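Padaria e Pastelaria Cudia
Lista de verificação de segurança, agosto
Zonas: cais de descarga, armazém de farinhas, sala de fabrico, loja
Verificação: Leonora Manalastas
Acompanhou: Dindo Rivera (até às 10h20, hora a que saiu o pão de centeio)

Legenda: C = conforme. NC = não conforme. NV = não verificado.

1. SAÍDAS E CIRCULAÇÃO

1.1 Porta de emergência das traseiras abre sem chave: C
Comentário: Abre sem chave, com o ombro. Afinar a dobradiça de baixo.

1.2 Caminho de evacuação desimpedido: NC
Comentário: Torre de tabuleiros encostada à parede, no mesmo sítio da visita anterior. Na visita anterior era «só até amanhã».

1.3 Sinalização visível e iluminada: C
Comentário: A placa da saída do armazém foi finalmente virada. Durante um ano mandou as pessoas para a câmara frigorífica.

1.4 Pavimento seco e sem desníveis: NC
Comentário: Mosaico levantado junto ao lavatório. Toda a gente o salta sem olhar. Os estagiários ainda não.

2. INCÊNDIO

2.1 Extintores dentro da validade: C
Comentário: O n.º 194 está em dia, mas tinha um avental pendurado. Retirado durante a visita. O avental voltou a aparecer ao meio-dia.

2.2 Manta ignífuga junto à fritadeira: C

2.3 Corte geral do gás identificado: NC
Comentário: Identificado, sim, com um papel onde se lê «não mexer». Substituir por etiqueta que diga o que é.

2.4 Detetor do armazém testado: NV
Comentário: Faltava a escada. A escada está em casa do Jhun Ambrosio, que anda a pintar o teto.

3. MÁQUINAS E ELETRICIDADE

3.1 Grelha de proteção da amassadeira Engebretsen para a máquina ao abrir: C
Comentário: Testado três vezes, a última a pedido do Dindo, que não acreditava.

3.2 Botão de paragem da laminadora acessível: C

3.3 Quadro elétrico fechado e com esquema atualizado: NC
Comentário: Fechado. O esquema é do tempo em que aqui se vendiam tapetes e prevê um circuito para a montra giratória.

3.4 Sem extensões ligadas a extensões: NC
Comentário: Ver o rádio. O rádio, a ventoinha e o carregador de alguém partilham uma tomada e um destino.
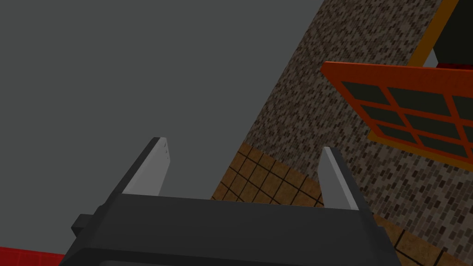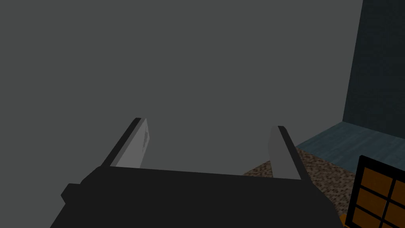 Figuras 1 e 2 (imagens geradas por computador): garra paralela de dois dedos, corpo escuro.

4. ARMAZÉM DE FARINHAS

4.1 Altura das pilhas não passa da marca na parede: C
Comentário: A marca foi repintada mais acima desde a última vez. Quero saber por quem. Até lá, vale a antiga, a 100 cm do chão.

4.2 Sacos sobre estrado, afastados da parede: C

4.3 Limpeza sem ar comprimido: NC
Comentário: A pistola de ar estava atrás da porta, coberta de farinha, o que responde à pergunta. Usar o aspirador Hokex, que foi comprado para isto e continua com a película no mostrador.

4.4 Máscaras disponíveis: C
Comentário: Caixa cheia. Caixa demasiado cheia.

5. HIGIENE E PRIMEIROS SOCORROS

5.1 Mala completa e dentro do prazo: NC
Comentário: Quatro pares de tesouras e nenhuma compressa para queimaduras, numa casa com três fornos.

5.2 Detergente Hemix na embalagem de origem: NC
Comentário: Encontrado num garrafão de água, com «NÃO É ÁGUA» a marcador. Agradeço a franqueza. Passar para a embalagem de origem ainda hoje.

5.3 Registo de acidentes preenchido: C
Comentário: A Gönül Taşdemir preenche tudo, incluindo uma picada de vespa com croqui.

AÇÕES

Retirar os tabuleiros (1.2): Dindo, imediato.
Mosaico (1.4): Teodoro Pangilinan, prazo de 48 horas. Fita no chão até lá.
Etiqueta do gás e esquema do quadro (2.3, 3.3): Teodoro, antes da próxima visita.
Compressas (5.1): Gönül. Orçamento de 55 euros, já aprovado. Não comprar tesouras.
Escada: Jhun, com ou sem teto pintado.

Nota do Teodoro, acrescentada à mão: a marca da parede fui eu, a tinta velha estava feia.
Resposta: mantém-se o 4.1. L. M.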